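Giemsa thin films: faint banding at the feathered edge
Lab methods > Microscopy and staining
Started Feb 22, 2020

kestrel_lane wrote:
I'm staining thin blood films from wood mice for a trypanosome survey and I get a pale band in the last third of the film, just where the monolayer is best. Films are air dried, fixed in methanol, then stained in diluted Giemsa, buffer at pH 7.2. Of 801 films so far, 581 are fine by eye. The rest show the band to some degree. Kinetoplasts are still visible inside it but the nuclei are washed out and I don't trust my measurements. Stain is the Riletti ready-made stock. Has anyone seen this?

plateau9 wrote:
Sounds like water in the methanol. If the bottle has been opened and closed all day in a humid room, fixation is the first thing to suffer. Decant into a small Coplin jar, replace it daily, and see if the band goes.

kestrel_lane wrote:
Methanol is changed every morning. I could change it more often, but the banded films turn up in the first rack as well as the last.

Ostrava_T wrote:
I'd look at the buffer before the methanol. 7.2 on the label and 7.2 in the jar are two different things. Measure it after the stain has gone in. We had a batch of Collo tablets that came out well on the acid side, and the nuclei looked exactly as you describe.

plateau9 wrote:
An acid buffer would affect the whole film. She has a band in one place. That is a local effect, so either fixation or drying.

Ostrava_T wrote:
It would affect the whole film, but you'd only notice it where the cells are in a single layer. At the thick end everything is dark whatever you do.

plateau9 wrote:
Fair, but then all 801 should have it. They don't.

Bernadette Langlois wrote:
Are you staining flat or upright? On a flat rack that isn't level the stain pools at one end and the other end gets a thinner layer. I spent most of a September on this with bat films. The rack had 9 places and only 3 of them gave the band. Write the rack position on the frosted end of each slide, in pencil, and sort by that before you change any reagent.

kestrel_lane wrote:
Flat, on an Eynon rack over the sink. I haven't been recording position. I have been labelling in marker, which I suppose is the next thing I'll be told off for.

Bernadette Langlois wrote:
Yes. Methanol takes most inks off, including several sold as permanent. Pencil on frosted glass survives everything. If you must use a pen, test it on a blank slide through the full run, fixative included, and look at it again after the mounting step.

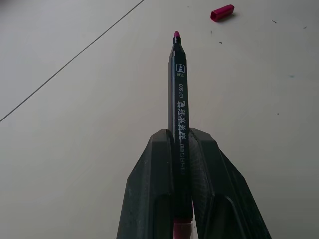 As for the rack, put a spirit level across it in both directions, then run one set of duplicate films with half of them turned end for end. If the band stays at the same end of the rack and moves on the film, you have your answer. If it stays with the feathered edge, go back to plateau9's point about drying.

Ostrava_T wrote:
And measure the pH anyway.

kestrel_lane wrote:
Buffer reads 7.1 with stain added, on the Ivley meter, calibrated this morning. Rack is low at the drain end. Duplicates are drying now — I'll post the counts by position when they're read.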